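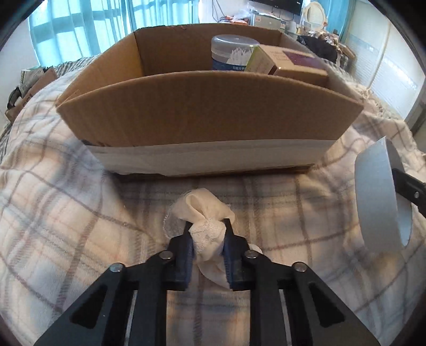
Packing soft things is the part of moving house that I used to leave until last, and I've come to think it deserves an evening to itself. Curtains, scarves, table linen and all those bits of thin fabric that live at the backs of drawers take up far more room than you'd expect, and they come out at the other end in a sorry state if you simply push them in. My own way is to work on the bed, with the open box sitting on a plaid blanket and the cloths brought to it one at a time – it saves your back, and nothing delicate ends up on the floor. A crumpled cream cloth with a scalloped edge, thin and soft, is just the sort of piece I mean, and it wants a few moments of attention before it goes in.

Start with the box itself. Old ones are perfectly good for fabric, which weighs so little, but do run a fresh strip of wide tape along any join that looks tired, and press it down well with the flat of your hand. Line the bottom with a clean pillowcase or a sheet of tissue.

Next, sort your fabrics by weight. Heavy cotton and towels go at the bottom, everyday linen in the middle, and anything sheer or lacy on top. When Orathai Ongart and I packed up her flat in Humley we did it the other way round, and spent a whole Saturday ironing afterwards!

Now for the delicate pieces:

Shake the cloth out and lay it flat on the blanket, right side down.

Smooth it from the middle outwards, easing any fancy edging straight with your fingertips. Don't tug at it.

Fold the two long sides in to the centre, then roll loosely from one end. A roll creases much less than a square fold, and you can slip a bit of tissue inside if the fabric is very fine.

Lay the rolls side by side, snug but not squashed.

I like to put a lidded plastic tub in with the linen as well, for curtain hooks, spare buttons, napkin rings and so on. Stand it upright, tuck a roll or two against it so it can't wander, and check the lid is properly on (I have picked 82 curtain hooks out of a bath towel, and once was enough).

Fill any gaps at the top with socks or pillowcases, close the flaps and write the room on two sides as well as the lid. Uthai Saithong, who has moved more often than anyone I know, also writes down the first thing he'll need from each box – a lovely habit, and I've pinched it.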